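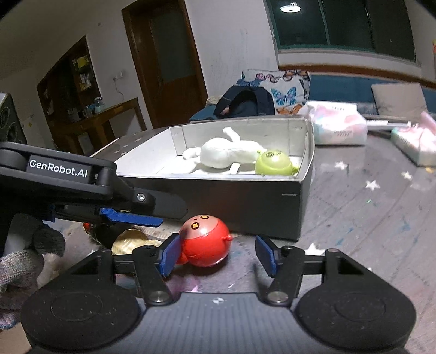

Toys going back in the box. Star mat, dark blue sofa, red one next.

Right, a short thread on the toy box, as a few of you asked how we keep the living room floor clear in a flat this size. (1/10)

The box first. Dark grey outside, white inside, open top. I got it in July from Pluder, the homeware place in Pirnville. We had one with a lid before that and the lid was a pain. It pinched fingers and things got piled on top of it, so the toys stayed on the floor. (2/10)

It sits on the mat when we're tidying and goes at the end of the sofa afterwards. Ayane wanted it in the hall cupboard. We tried that for a fortnight and none of the toys made it as far as the hall. (3/10)

What goes in: soft toys and the round ones. The white plush is always first, flat on its back at the bottom. The lime-green one with the face goes next to it. After that the red one with the yellow eyes, then whatever is left over. (4/10)

The order does matter a bit. If the round ones go in first they roll into the corners and the plush ends up bunched on top, and then it gets pulled out again straight away by anyone walking past. Big soft thing down first, round things round it. (5/10)

What doesn't go in: anything still in its plastic. Those packages stay out on the floor until the end and then go up on the shelf. I used to drop them in with the rest and the plastic ended up torn and chewed. Same for sticks and other thin bits. They slip down the side and you find them with your hand. (6/10)

The mat is the grey one with white stars. Several people have asked about it. It came from Layug, the shop by the bus station, and I don't think they stock it any more. I shake it out on the balcony and wipe it with a damp cloth. It shows crumbs less than the plain cream one we had, which went to Ayane's sister. (7/10)

One thing I would change is the size of the box. It's fine for what we have now but after a birthday it won't be. Plerell do a taller one. I measured it in the shop and it won't go between the sofa and the radiator, so for now the overflow goes in a carrier bag behind the door. (8/10)

Time taken: one song on the radio if it's only the soft toys, longer if the bricks are out. Bricks have their own tub and I am not getting into bricks tonight. We do it before bath. After bath everyone is too tired, me included, and it turns into an argument over the red one. (9/10)

Last thing. Every so often I tip the whole box out and put it all back, and wipe the inside while it's empty. White lining shows everything. Last time I got 2 hair clips, a teaspoon and the cap off the glue. If you've got a tall box that fits a narrow gap, send me the measurements please. Jayson (10/10)

Edit: the teaspoon was ours. The hair clips are still on the windowsill if they belong to anyone who came round for lunch.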